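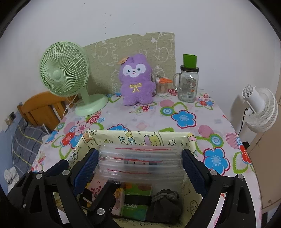
The spring swap is on again, and it's bigger!

We have a date range (the second half of March), we have the room, and as of last week we have more tables than we have ever had before. If you came last year you will remember the line going down the stairs and out past the bike racks, and people trading jigsaw puzzles with each other before they even reached the door. I loved that. I would also love for you all to get inside a bit quicker this time, so there are some changes, and I think they are good ones.

First, the basics for anyone new to the Vindon Street building. The household swap is a free afternoon where you bring things you no longer use at home and take home things you will. No money, no tickets, no points system. We tried points the first year and it made everyone miserable, including the people with lots of points. Now you bring what you can, take what you like, and if you have nothing to bring you come anyway. Please do come anyway! Every year someone tells me in the elevator that they stayed home with empty hands, and every year we have boxes of perfectly nice things left over at the end.

What's welcome: kitchen things, small appliances that run, fans, lamps, tablecloths and curtains, storage boxes with their lids, picture books, board games, craft supplies, garden tools, plant pots (and plants, if you are willing to say what they are). Bedding is fine if it has been washed. Toys are more than fine. Last year the toy table was bare inside 15 minutes and I watched two grown men negotiate over a marble run.

What we can't take: mattresses, car seats, bike helmets, opened cosmetics, anything with a gas canister, and big furniture. If you have a dresser or a sofa to give away, write it on a card and pin it to the Big Things board by the entrance with your apartment number and a photo. The board worked beautifully last time. A bookcase went from the second floor to the fifth and as far as I know it is still there, full of cookbooks.

Now the changes. Touran Rashti has taken over the electrical table and she has plans. Anything with a plug gets a look from her before it goes out, and there will be a power strip so you can switch things on before you carry them up four flights. She asks that you bring cords attached or taped to the thing they belong to. She has a shoebox of orphaned chargers from last year and she would like it to stay one shoebox. If you know something has a fault, tell her. Plenty of people in this building enjoy fixing things, and a toaster marked "lever sticks" will find a home faster than you would think.

Drop-off is spread over three evenings this year, in the ground floor room, and you can leave things any time between dinner and lights out. That means everything will already be sorted when the doors open. Please don't leave bags in the hallway on the day itself, we had a stroller trapped behind a mountain of coats and it took a while to dig it out.

There is also a children's hour before the main event. Kids can bring up to as many toys and books as they can carry by themselves, and swap with each other without the grown-ups steering. Shaohua Lu ran a tiny version of this at the Cao Gardens block and came back glowing. Her one rule was that all trades are final once you leave the rug, and she says it held up remarkably well, with one small exception involving a stuffed walrus. She will be running ours too, and the rug is coming with her.

A word on leftovers. We have found a good match in the Trolura reuse shop, who will come by at the end with a van. They take household goods and linens, but they don't take books, so the books will go on the shelves in the laundry room until they drift away on their own. They do drift away – I keep an eye on those shelves and I have never seen the same row twice.

Some of you asked how much the swap moves in an afternoon. We kept a tally by the door last year for the first time and it came to 900 things, from teaspoons up to a folding ping-pong table. I would have guessed a third of that. About 60 households brought something, which left me grinning for days. Imagine all of that going quietly out to the curb one bag at a time.

We still need help with the following: two people with strong arms for setting up, someone to make the signs (last year's were mine and they were not easy to read), a few folding tables, and as many hangers as you can spare. Cake is also needed. Cake is always needed. If you bake, put a note with the ingredients next to it, and if you would like your plate back write your name on the bottom with tape.

And if you would like to start clearing out now, start with one shelf. I did the top of my hall closet on Sunday-best tea and stubbornness and found a fondue set, three umbrellas and a jigsaw I had been accusing my brother of losing. The fondue set is going on the kitchen table at the swap. The jigsaw I'm keeping, and I owe him a phone call.

Questions, offers of tables and offers of cake can go in the Ostel House mailbox, number 3101, or catch me by the stairs.

14 likes · 6 comments · Share

Ostel House Neighbors' Newsletter | February 2, 2026 | Contact: mailbox 3101 | Back to top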